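Trudeck

A log of wood finishes on glued-up boards, kept in a plain CSV

I started writing down what I put on my boards because I kept forgetting. You make a nice serving board, you wipe something on it, it looks great for a winter, and then a friend asks what you used and all you've got is a shrug and a shelf full of half-empty cans. So I opened a spreadsheet, and then the spreadsheet got a little out of hand, and now it has a name and a README.

Trudeck is 2000 rows of notes on 108 boards, all made in my garage in Lostdale and all finished by hand. Every row is one look at one board: what it was coated with, how long ago, how it felt, whether water beaded on it, and whatever I scribbled at the time. If you make cutting boards, trays, shelves or little side tables, and you like arguing about oil, this is for you!

What's in the folder

boards.csv has one line per board. Species, how the strips were glued, which grit I stopped sanding at, and the finish.

checks.csv is the big one, with all 2000 rows. It joins to boards.csv on board_id. A board gets a check when I remember to do it, which means the early ones have loads and a few of the later ones were looked at twice and then went to live at my sister's house.

notes.txt is everything that didn't fit in a column. Please read it before you email me about the walnut.

finishes.csv lists the seven -- fine, 7, the validator wants a digit -- finishes I used, with my own short names for them. I mix two of them myself, and the recipes are in there too, by weight.

The columns people ask about

board_id is a letter and a number. The letter is the batch. There is no batch I, it looked too much like a one on masking tape.

months_on is how long the finish had been on the board at the time of the check. It counts from the last coat, so a board I recoated goes back to zero and gets a new coat_no. If you're plotting anything over time, group by coat_no first or you'll get these lovely sawtooth lines that mean nothing at all.

bead is the water test. I put a few drops down from a pipette, leave them while I make coffee, and score from 0 to 3. Zero means it soaked straight in. Three means the drops were still sitting up proud when I got back. My coffee takes the same time every morning (it's a stovetop pot and I'm a creature of habit), so I trust it more than you'd think.

fuzz is how much the grain stood up once the water dried. It's done by fingertip. I tried doing it with a magnifier for a month and the scores came out the same, only slower.

sheen is done by eye under the shop light, against a little strip of reference pieces I keep in a drawer. Flat, low, satin, gloss. I'm fairly sure my idea of "low" drifted in the second year. There's a flag for that, sheen_old, and I'd leave out the flagged rows if sheen matters to you.

use is what the board does all day. Kitchen, table, shelf, floor (don't ask), or rack. Rack means it sits in the garage and gets no use whatsoever, and those are the nearest thing I have to a control.

How the boards were made

Nearly everything is edge-glued strips, face grain up, with yellow glue and pipe clamps. I rip the strips, flip every other one if it looks like it wants to cup, and clamp overnight. A good few have contrasting strips worked in, mostly for looks, though there's a practical side. Two kinds of wood side by side under the same coat tell you a lot about how a finish behaves, and you don't have to wonder if you rubbed one board harder than the other.

Species, from most to least: maple, beech, cherry, ash, walnut, and one lonely piece of pear that came out of a neighbor's yard. I love the pear. It's useless for statistics.

Sanding stops at 180 or 220 on most of them. I raise the grain with a damp rag and knock it back once before any finish goes on, and if I skipped that step the prep column says "lazy."

The finishes

Some quick impressions, and please remember this is one person in one fairly damp garage.

Plain mineral oil looks wonderful on day one. It's easy and it's cheap and you can't mess it up, but it wanders off. By the third month most of my kitchen boards were back to a bead score of 0 or 1 and felt thirsty. I still use it on anything that gets chopped on, mostly out of laziness.

Mineral oil with beeswax is the same story with a nicer middle. The wax fills in a bit at the surface and it feels silky. It does pick up fingerprints in summer, and if you put a hot mug on it you'll know.

Raw linseed takes forever. I knew that going in. I now know it in my bones. There's a board in batch C that was tacky for so long I hung it in the rafters and forgot it until October.

Tung oil, the real kind, is my favorite on ash and beech. Thin coats, lots of patience. It goes a tiny bit amber over pale wood, and I like that, though I understand people who don't.

The Hauser mix is one of the two I make myself, named after the street I lived on when I came up with it. It's oil, wax and a splash of citrus thinner. It smells like somebody cleaned a church with an orange.

The other is Trokau, and the name is a typo I made on the jar label that stuck. It has more wax and less thinner, and it's closer to a paste. It does best on shelves and trays, where it builds to a soft shine after a few rubs. I wouldn't chop on it.

Last is a wiping varnish, thinned way down. It wins almost every water test and it isn't close. It also scratches white if you look at it wrong, and then fixing it is a whole afternoon.

Stuff I'd do differently

I'd weigh the boards. I didn't weigh a single one for the first two batches, and I could kick myself, since weight would have told me how much oil actually went in.

I'd use one brand of sandpaper. There's a switch partway through batch F and you can see it in the fuzz scores.

I'd keep more rack boards. People kept asking for them and I'm a soft touch.

I'd write the notes right away. Anything in notes.txt that begins with "I think" was written from memory, usually the next morning.

Known problems

There are 40 rows with no bead score. In most of those I did the test and got distracted, and in a couple the board was in a kitchen that wasn't mine and I felt silly pulling out a pipette. They're left blank. Please don't fill them with zeros, zero means something!

Batch D was finished during a wet spell, and everything in it dried slowly. It's all marked damp = yes. If you drop it you lose most of the cherry, so pick your poison.

The walnut. One of the walnut boards has two sets of checks that contradict each other, and I believe I swapped it with its twin after a dinner party. Both are in there under the ids I wrote at the time, with a note.

Also, everything was scored by me. If you've got a second pair of hands around, your data will be better than mine.

Using it

It's CSV. It opens in anything. Dates are stored as months only, commas inside notes are quoted, and the encoding is UTF-8 because of one degree sign. I do my own plots in a spreadsheet like a barbarian, but a friend loaded the whole thing into a notebook without any trouble, so that works too.

You can use it for whatever you like, including teaching, shop class handouts, blog posts and settling bets. Credit is nice. If you print the recipes, please print the bit about oily rags along with them -- lay them flat outside to dry, never in a ball in the trash.

Adding your own boards

I'd love that. Copy the header row from boards.csv, pick a batch letter I haven't used, and send it along with your checks. You don't have to use my coffee method, but do tell me how long your drops sit, and keep it the same every time. Half scores are no good, I tried them and spent longer deciding between 1.5 and 2 than I did on the sanding. Photos are welcome but they don't go in the CSV.

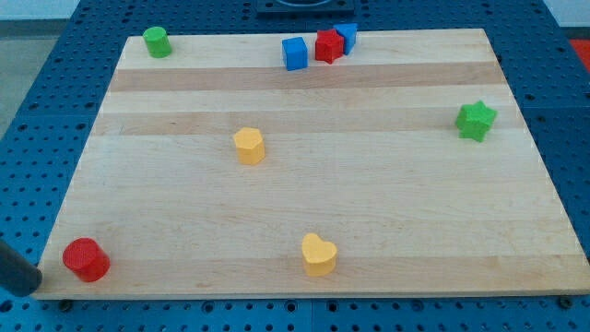 Category: Maple, striped

Pale maple in long glued strips with two darker tan ones running across, which is a layout I never get tired of. Maple is the species I'd point a beginner to if they want to compare finishes, because the grain is so quiet that every little shift in color or shine comes from what you rubbed on it. It's also the one that blotches the least for me with the wax mixes. Go easy on the sanding, though. Past 220 it gets so slick that the oil sort of skates around on top, and you end up wiping most of it straight back off onto the rag.

For the striped ones, check the glue lines with a fingernail once the first coat has dried. Any squeeze-out you missed will stay light while the wood around it darkens, and it's much easier to scrape at that point than after the third coat.

12 comments | 31 shares

Contact: use the form on the project page | © Trudeck, Lostdale | Back to top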